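White table top, matte — how do you keep it clean? (and is it worth it)
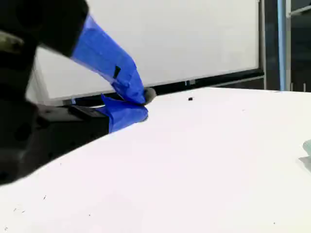

the top as of this morning, mostly clean

goston58
ok quick one. white matte table, bought it secondhand from a place in Talau, 30 bucks, legs were junk so I swapped them. Top is great. But everything shows. Pencil, coffee, whatever comes off my sleeves. Been using dish soap and a rag and it gets most of it but leaves kind of a haze if I rush. Which I do.

What are people using on theirs? Don't want it shiny.

drisura_d
Melamine sponge, barely any pressure. Done.

bowen_bench
No no no. Do NOT use those on matte. They're an abrasive. You get shiny spots wherever you scrub and then you're stuck with them. Ask me how I know. Had a white desk for four years, and there's a polished oval right where my mouse hand goes.

drisura_d
The oval is from your hand not the sponge

bowen_bench
Hand AND sponge. I scrubbed there the most. Anyway, test it underneath first.

talau_tam
haze is soap left behind. Less soap. One rag with soap, second rag plain warm water, third one dry. Takes me two minutes for the whole top, mine is 141 cm long so not a small one

goston58
Three rags, ok. I've been doing one rag and hoping. Will try tonite.

also anybody had tape residue on one of these? I use a lot of tape, and now and then something gets stuck down and left over a weekend

talau_tam
cooking oil, let it sit 10 min, wipe, then soap. slow but never hurt mine

bowen_bench
Rubbing alcohol is faster. Small dab on a cloth, don't pour it.

drisura_d
Alcohol on an unknown finish and you were yelling at me about a sponge??

bowen_bench
Said small dab. And test underneath, same as before.

quietcorner
Different opinion, put a mat on it. I fought a white top all last winter and gave up. Gray cutting mat, covers the middle, the rest stays nice by itself. Life's too short

goston58
Thought about a mat. But I like the white, small parts are easy to find on it. Dropped a black screw yesterday and saw it right away. On my old brown table that's a half hour on my knees

quietcorner
Fair. Then three rags I guess

goston58
Update, did the soap / water / dry thing. Haze is gone exept one patch near the back, going over that again. Sponge is staying in the drawer for now, sorry drisura

drisura_d
Your loss — mine still looks fine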